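The Arm That Learns by Missing

Wednesday, December 6, 2023

Picking one thing out of a bin sounds like the easiest job in the building. At Urnport, the Birkberg lab where the Brusari project has been running since February, it has eaten most of a year – and the results are a joy to watch.

Brusari starts out knowing almost nothing. The arm tries a grasp, the software records whether the fingers closed on something, and the next try is chosen with that in mind. Blocks lying against a wall are the hard ones, so the method goes looking for them. After 500 tries it was still fumbling. After 2,143 it was clearing the bin in over 90 runs out of every 100, with only five grasps that needed a person to step in.

What I love is how it handles neighbors. When two blocks lie side by side, it has learned to nudge one away before closing – a move no one wrote into the code.

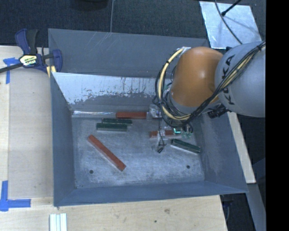

3 min read

Red and green blocks share a metal bin while the KUKA arm reaches in. The Siregar team, which built the learning software, wants to try softer shapes next, starting with small bags of rice.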